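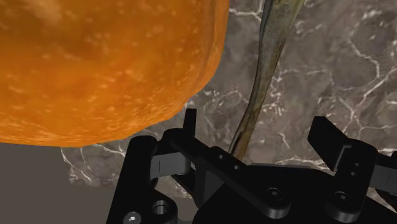
Pumpkins: when do you give up on the one on the counter?

Fandesgate Kitchen & Garden Board > Storing and Preserving
Thread started March 2018

mapleporch
Good morning, everyone, and sorry in advance for the length – I never could write a short post. I still have two winter squash and one big orange pumpkin left from last fall, and my husband has started giving the pumpkin looks every time he makes coffee. It has sat in our back bedroom all winter (unheated, door shut, on newspaper) and it came into the kitchen in February when we had company and needed the bed. The skin is hard and I can't find a soft spot anywhere, but the stem end has gone a bit dull and I don't quite trust it. Would you cook it or compost it? And if you'd cook it, what on earth do you do with that much pumpkin at once? There are only the two of us now and I can eat soup for just so many days in a row.

gourdon_bleu
Cook it! If the skin is hard and the stem is dry, you're almost certainly fine. Press your thumb all around the stem and again on the bottom where it was resting, because those are the spots that go first. Then cut it open and use your nose. Good pumpkin smells a little like cucumber and melon. If it's stringy inside but smells sweet, it has only gotten old, and old is all right for soup or bread. If there's any black or slimy stuff near the seeds, out it goes, the whole thing, no trimming around it.

tillie_b
I have to disagree a little with gourdon here, and I say it with love. A carving pumpkin that has been sitting since October isn't worth the electricity. They're bred for size, and the flesh is watery to start with. By March you are roasting wet string. Squash, yes, keep those and enjoy them, I have eaten a good hubbard in April. But I would put that big one on the compost and not feel one bit bad about it.

gourdon_bleu
Tillie, she didn't say it was a carving pumpkin!

mapleporch
I should have said! It's from a seed packet my neighbor gave me, the label said Ekel and I've never been able to find it again. Round, thick shell, deep orange. We ate its sister at Thanksgiving and it was lovely, dry and sweet and hardly any strings.

tillie_b
Well, then I take back half of it. Dry and sweet at Thanksgiving is a good sign. I'd still taste a roasted piece before I put any butter and cream into it.

Deisy Giraldo
Jumping in because my grandmother kept pumpkins all winter, and she never once cooked a whole one in a day. She cut a wedge off, rubbed the cut side with a little oil, and kept the rest in the coldest corner of the pantry for the neighbors to come and take their share. I wouldn't do the pantry part now, please use the refrigerator and finish it within a few days, but the sharing part still works beautifully. Her recipe card is dated 1970 and all it says is "pumpkin, onion, enough milk." I make it with a bay leaf and a spoonful of rice so it thickens by itself.

rustyladle
For the freezer: roast it in big pieces, cut side down, until a fork goes in easily. Scoop, mash, and let it drain in a strainer for an hour. Then bag it flat. I do one cup to a bag, which is right for a batch of muffins. Don't can the mash in jars, by the way, no matter what your aunt did. Cubes in a pressure canner are fine, mash is not.

tillie_b
Seconding rustyladle on the jars. On that we all agree, I hope.

mapleporch
You are all so kind. I cut it open last night and it smelled just like melon – Gordon, I thought of you. A few of the seeds had sprouted, which gave me a start, but the flesh around them was firm and clean. I roasted one tray and tasted it plain, as instructed. Not as sweet as in November, but nice, and Deisy's soup is on the stove as I type. Does anyone know whether sprouted seeds can be planted straight into a pot this early?

rustyladle
You can try it on a sunny windowsill, but they'll be long and floppy before it's warm enough outside. I'd dry the ones that haven't sprouted and wait until May.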